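Search this site Enter keywords Go

I'd been meaning to go to the Clivden open day for years, and every November something came up. This time I went, with my sister's old raincoat and a bag of rolls, and I had a great time! Marisa Donati had sent me the program and told me to skip the welcome talk and go straight upstairs, which was good advice (the welcome talk was still going when I came back down for coffee).

Clivden is the building behind the old Gebreyes warehouse, the one with the long ramp. Half of it is offices, and the rest is rooms where people try things out with everyday furniture: shelves, desks, drawers, the kind of stuff you'd have at home or at work. You can wander pretty freely. There was a map, but mine was missing the second floor, so I just followed a family with a stroller.

The ground floor was mostly tables with leaflets. Rivby had a stand about chairs and I sat in all 5 of them. The last one I'd have taken home, until I saw the tag on the next model up – 4000, and that was without the armrests. I got up again pretty carefully.

Upstairs it was quieter and carpeted, and I ended up spending most of my visit around one cabinet.
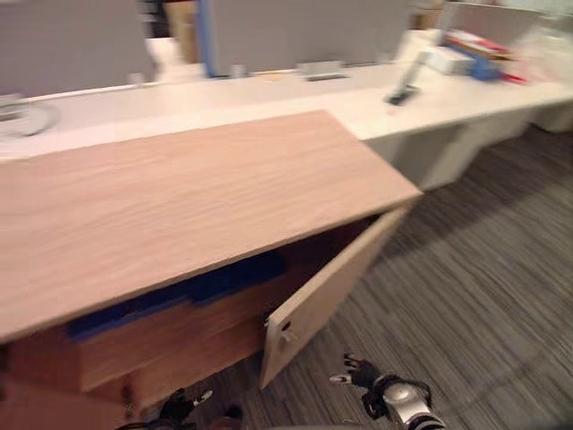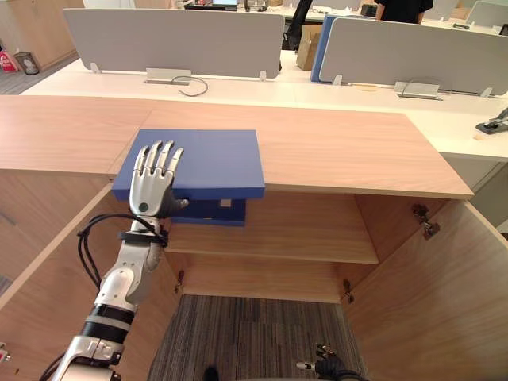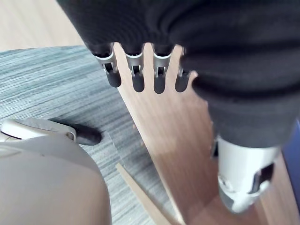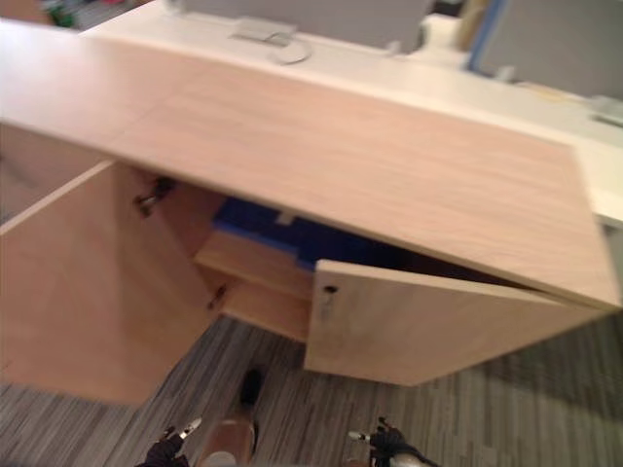
I've been looking for a low cabinet for our hallway for ages, so I was probably the only visitor up there thinking about hallways. Ours is narrow and the front door opens right into it, and whatever goes there has to hold the scarves, the mail, the dog's things and a big bag of bags. I like pale wood, my husband likes dark, and we've been stuck on that since we moved in. What I hadn't thought about at all was the doors. This one has a pair that swing out to either side, and in the last picture, with the left one wide open and the right one only partway, you can see how much floor they want. In our hallway you'd have to step into the living room just to get your gloves! So it's sliding doors for us, or no doors. I did love that big flat top, though, and the shelf with the blue on it looked so cheerful against the light wood that I've started wondering about blue boxes for the scarves.

I asked Gholamreza Hosseinzadeh, who was looking after that floor, whether you could get something like it in a narrower size. He thought Karkix might make one and wrote the name on the back of my map for me. We then got talking about hinges for much longer than I'd planned – his front door at home has been sagging for years, and so has ours, and he swears by longer screws in the top hinge. I'm going to try it.

Lunch was soup in the canteen, tomato or leek, and I had the leek. There was nearly a whole tray of lemon bars left by the time I got there, and I had two. Marisa found me by the coffee and we compared notes; she'd been to the lighting room, which I missed completely.

If you go, bring a sweater for the stairwell and park on the warehouse side. The lot in front has 8 spaces and they were all taken when I pulled in. The bus stops at the bottom of the ramp too, and that's how I'll be going next time.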